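Brindach Questions Kitchen Robot Maker's Account of Stalled Arm

Brindach, the home automation watchdog, said Tuesday that it does not accept Skillamness's explanation for a fault that left a kitchen arm stalled over a counter with its gripper closed. Skillamness calls the event a "brief pause." Test logs reviewed by Brindach show 23 stops in 300 runs of the same bowl-moving task, and the arm restarted without a command after two of them.

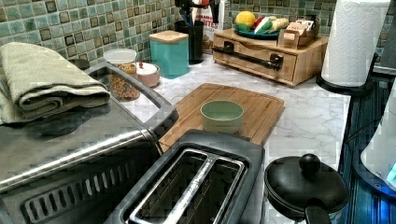
The counter used for the kitchen trials, with toaster, cutting board and bowl.

"A pause is something you ask for," said Citlali Tovar, who leads testing at Brindach. "An arm that starts up again on its own, next to a toaster oven, is a safety matter – whatever the maker wants to call it." 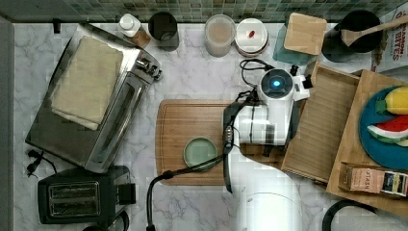 Skillamness says a software update in May fixed the problem. Its evidence so far is 50 clean runs, all done in its own lab. Brindach has asked for the full fault records and for a repeat of the trials by Fonell, an outside test house. It has received neither.

"We would be glad to be wrong," said Sarahí Cuevas, a Brindach engineer. "Send us the records."

Owners who see an arm stop mid-task should cut power at the wall before reaching in.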